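Festik Fabric Shaver: One Winter In

Posted 26 December 2020

I bought the Festik back in November, after my favorite cardigan came out of the wash looking like it had been rolled across a barbershop floor. I'd been picking pills off by hand in front of the TV for years (weirdly soothing, terrible use of an evening) and I finally caved. It was $17 at the hardware store in Sidville, which seemed low enough to gamble on.

It's a chunky little thing with a round head, a clear lint cup on the back and 3 height settings. Mine is the plug-in version, and I'm glad, because my old battery one from Grarkeo used to slow to a sad hum halfway up a sleeve. The cord could be longer, though! I end up standing right next to the outlet with a sweater draped over a book.

Sweaters are what I wanted it for, so let's start there. Ribbed knits are the hardest. You have to go with the ribs and pull the fabric a bit flat as you go, or the blades just skate over the top and leave all the fuzz sitting down in the grooves. Heathered gray is also a pain because you can't tell a pill from the pattern until you tilt it under a lamp.

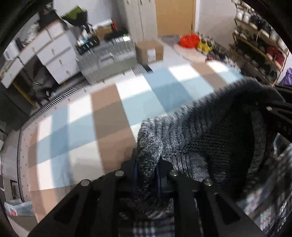
Blankets and bedding

I didn't think I'd use it on anything this big, but my friend Hülya Uysal swears by hers for throws, so I gave it a go. Set it to the highest guard and take it slow. A whole blanket took me two podcasts and I emptied the cup more times than I'd like to admit. It came out so much softer, and I've been bragging about it ever since. 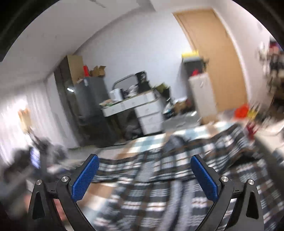 The noise is my main complaint. It's a high whine, like a dentist's drill in the next apartment, and you won't be doing this while anyone naps. It also gets pretty warm after a while, so I take breaks. Color makes a difference too — on a dark plaid blanket like the one on the bed, with those short white stripes, every bit of pale fuzz shows up, and I find it easier to work one stripe at a time so I don't lose my place.

Replacement blades

You get one spare in the box. Charbonneau makes a pack that fits, but check the size first, as my brother-in-law Keegan Lévesque ordered the wrong ones and had to send them back. The cleaning brush is useless. I use an old toothbrush.

I'd buy it again at this price. Four stars from me, and it would be five with a longer cord.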